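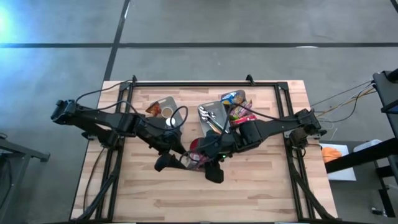
Table with two black arms, left and right.

Print this page | E-mail this page

Speaker notes: 12-volt battery testing in winter fleets
Meltport, 2026-08-31

Slide 1. Scope is starter batteries in light vehicles, petrol and diesel. Hybrids are out. Giannakopoulos Fleet supplied the records, 2442 tests over two winters. Tester was the Simier handheld at both depots.

Slide 2. Define terms before showing numbers. State of charge is read from rest voltage. State of health is an estimate from conductance. A low reading on the first says little about the second. Rest the vehicle overnight or the surface charge will flatter the result.

Slide 3. Results. 287 batteries flagged on the first test. After a full recharge and retest, 243 were still flagged and were replaced. The other 44 were undercharged, mostly short-trip vans. Pause on this one, as it is where the money goes.

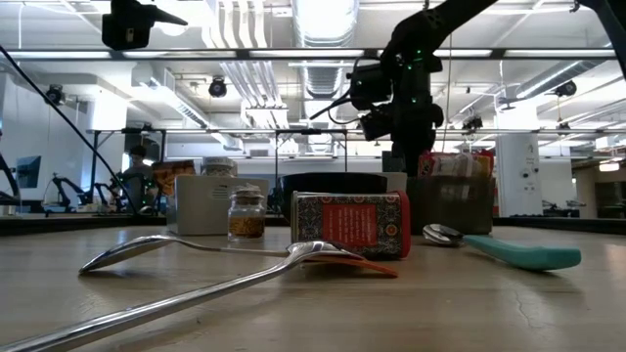 Spoons and a red tin on the tabletop.

Slide 4. Temperature. Sutdale tests outdoors, Meltport tests in a heated bay. The tester compensates using the temperature the operator keys in. Ambient air is the wrong figure for a vehicle that has just come off the road. Measure at the case. Some 1102 records carry no case temperature and are left out of the depot comparison.

Slide 5. Procedure from November:
- loads off, doors shut, wait for the modules to sleep
- clean the posts, clamp to lead and not to the bolt
- enter the cold cranking rating from the label
- recharge anything below 12.4 V, then retest

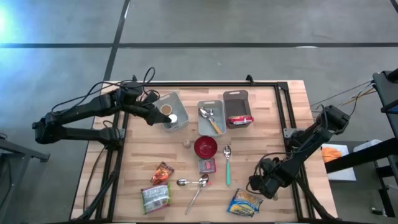

A comment from the Sutdale run-through was that the overnight rest can't be met for vehicles on double shifts, and that a short headlight load to strip the surface charge should be allowed in its place. Accept this. Add it to slide 5 verbally and mark those records so they can be separated later.

Slide 6. Alternator output and parasitic draw, only if time allows. Then questions.

Print this page | E-mail this page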